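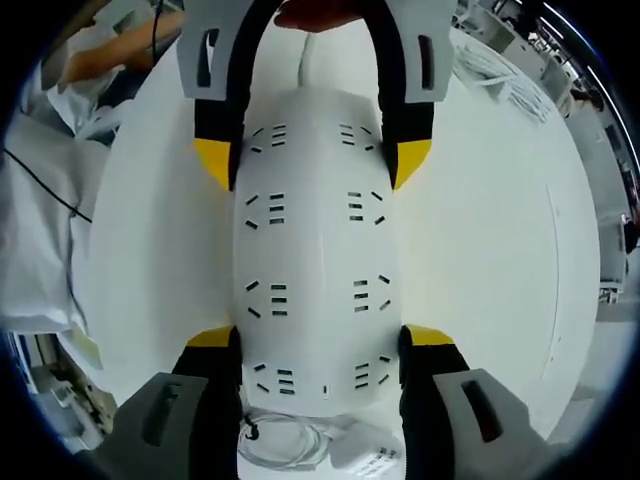
One of our packers at the Lindstead site wrote on the staff board that she expected the machines to take her bench, and that after 14 months she still has it, only with less lifting. We are glad she wrote it, and also that she wrote what is still too slow.

About Droko

Droko is a small packing and assembly company. We started with four benches and we now have eight. Much of our work is light: white panels, cables, little boxes. People hold the grippers by hand at the table and show how a piece should be taken - this part cannot be done from an office.

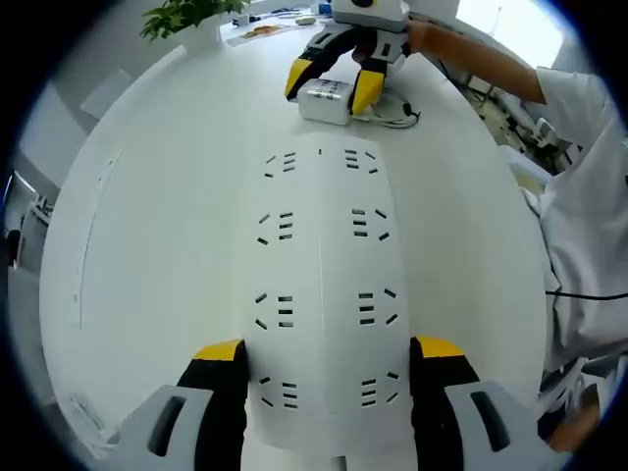

What changes for our people

Every worker gets two weeks of paid training before a task is automated. The rosters stay the same, and the worker decides when a task is ready to hand over. Some tasks went back to hands in February, and that is fine with us.

Related
Our Calimlim site
Working with Statis
Jobs at Droko

Shares 14 | Comments 2
© Droko | Contact us | Back to top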